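Shapes and Surfaces: Cups, Tabletops and Clear Containers

Ultach Learning Centre, Everyday Materials, Sheet 10
Published 2025-01-09
Reading time: 8 minutes

Every kitchen holds a great many objects that people use without looking at them closely. This sheet is for readers in the primary years. It explains three ordinary parts of a place where food or drink is prepared: the cup, the table and the container. Words in capital letters are explained in the word list.

The cup

A cup has to hold a liquid, stand up by itself and be comfortable at the lips. Its shape helps with all of these tasks. Many cups are narrow at the bottom and wider at the top. We say that such a cup has a TAPERED shape. The wide opening makes it easier to pour a drink in and to reach the inside with a dishcloth.

The edge at the top is called the RIM. A rounded rim feels smooth against the mouth, and it is less likely to chip than a sharp one. Underneath, many cups stand on a narrow ring called a FOOT RING. Turn an empty cup over at home and look for it. The middle of the base is often slightly higher than the ring, so that only the ring touches the table.

Light also tells us about shape. A plain white cup is rarely the same white all over. Where the wall faces a window or lamp it looks bright, and where it curves away it turns grey. Artists learn to draw these soft greys, which make a flat drawing of a cup look round. 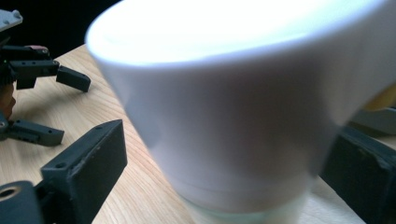
Thảo Vương writes that her class drew the same white cup in the morning and again after lunch, and that the grey part had moved to the other side by the second drawing. She asks whether the cup or the window should be blamed. The cup had stayed where it was. The sun appears to move across the sky during the day as the Earth turns, and the shading on the cup changes with the direction of the light.

The tabletop

Wood comes from the trunks and branches of trees. As a tree grows it adds new layers beneath its bark, and in many trees these layers form rings. A person who cuts straight across a trunk will see circles. A person who cuts along its length will see long lines, and these lines are part of what is called the GRAIN.

Grain is not always straight. It may bend, ripple or rise into a tall curved arch. Woodworkers call the arch shape CATHEDRAL GRAIN, after the pointed windows and doorways of large old churches. Maple and birch are two trees known for pale wood.

Some tabletops are made from solid boards. Others are covered with a very thin sheet of wood called VENEER, glued on top of a different material. A clear finish may be brushed or sprayed over either kind. The finish helps to keep spills from soaking in, and it can give the table a shine. 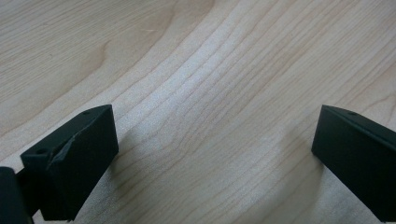 To study grain safely, place a sheet of thin paper on a piece of unfinished scrap wood and rub gently with the side of a crayon. The raised lines will show up as darker marks. Please ask an adult before making a rubbing on furniture. A smooth, varnished table will give a faint result or none at all.

The container

Dry foods come in pieces of many sizes. Rice, lentils and raw sugar are GRANULAR, meaning that they are made of small separate grains. Flour and cocoa are POWDERS, and their particles are much finer. Granular foods usually pour easily. Powders may cling to the sides or form lumps, especially in humid weather.

Clear containers let a cook see how much is left without opening the lid. A CYLINDER is a popular shape. It has round ends and a curved wall, with no corners inside where powder can become trapped. Colour is a useful clue to what a container holds, but it is never enough by itself. Two pale powders may look alike and be quite different, so a good label matters. Children should never taste an unknown powder or grain.
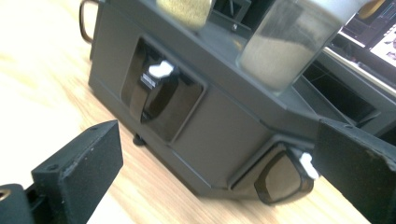

An experiment with 2 clear jars shows how differently dry foods behave. Fill the first halfway with rice and the second halfway with flour, close both lids firmly, and tilt them slowly. The rice will begin to slide and leave a sloping surface. The flour may stay in place for a moment and then fall in a clump. Uyên Khúc, who prepared this activity for the Centre, recommends tapping each jar on a folded tea towel afterwards and checking whether the level has dropped. Tapping allows the particles to settle closer together.

Word list

CATHEDRAL GRAIN: wood grain in the shape of a tall arch.
CYLINDER: a solid shape with two round ends and a curved side.
FOOT RING: the narrow ring on which a cup or bowl stands.
GRAIN: the pattern of lines in wood.
GRANULAR: made of small separate pieces.
POWDER: a dry material of very fine particles.
RIM: the top edge of a cup or bowl.
TAPERED: becoming gradually narrower towards one end.
VENEER: a thin sheet of wood glued to another material.

Teachers may request the printed version by quoting catalogue number 1590.

Related items
Why Do Spoons Feel Cold?
Lids, Corks and Stoppers
How Paper Towel Soaks Up a Spill
The Wimuvar Book of Kitchen Measures

Contact the Centre | Copyright Ultach Learning Centre | Back to top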